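Does a Louder Master Sell a Heavier Band? Listening Tests on Two Flaswood Mixes
Elin Ruddock and Janka Paulík, Music Industry Studies, second-year project 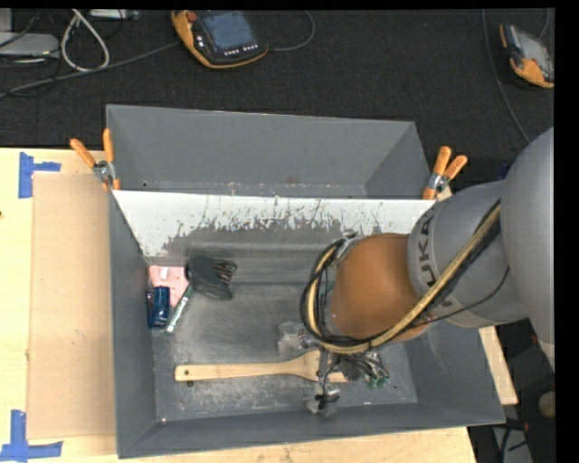

Fig. 1. Gray metal bin on a wooden tabletop, with a robot arm.

1. Background

Metal fans have complained about loud masters for years, and bands keep releasing them anyway. The usual defense is that heavy music has to hit hard on first play. We had our doubts. Most of what we read on the subject repeated the claim without testing it, and the few tests we found used pop or classical clips.

Flaswood, a local four-piece somewhere between doom and sludge, let us use two songs from their demo, "Clolta" and "Tesano." Their drummer is in our year, so we can't pretend to be complete outsiders.

2. Method

We made two masters of each song, one heavily limited and one left fairly open. Fourteen listeners heard both versions on the same headphones, in mixed order, and picked the one they thought was heavier. In the first round we played the files as they were. In the second round, held in October, we matched the levels by ear and with a 1000 Hz test tone. Each clip ran 90 seconds, long enough to get past the intro of "Clolta," which is mostly feedback.

3. Results

In round one, the loud master won easily, and we don't think that means much. Turn anything up and people call it heavier.

Round two was closer. Eight listeners still preferred the limited version of "Tesano," but "Clolta" split evenly. Several people changed their minds between rounds and were sure they hadn't. One wrote "more bass" next to a clip with exactly the same EQ as the other.

4. Problems

The group was small and nearly all of them were students who already like metal. Matching by ear is a weak spot, and we would use a proper loudness meter next time. "Heavier" is also a vague word. Some listeners took it to mean the guitars, others the drums — we should have asked them.

We had also planned a third song, "Thái," but the band rewrote the ending halfway through the project and we ran out of time to master it again.

5. What we think

We can't say that limiting does nothing. We can say that most of the effect in our first round probably came from volume, and that anyone selling a "heavier" master should be asked to play it at matched levels. Flaswood have heard the results and are going with the loud version. Janka still thinks the open one is better. Elin isn't convinced she could tell them apart in a car.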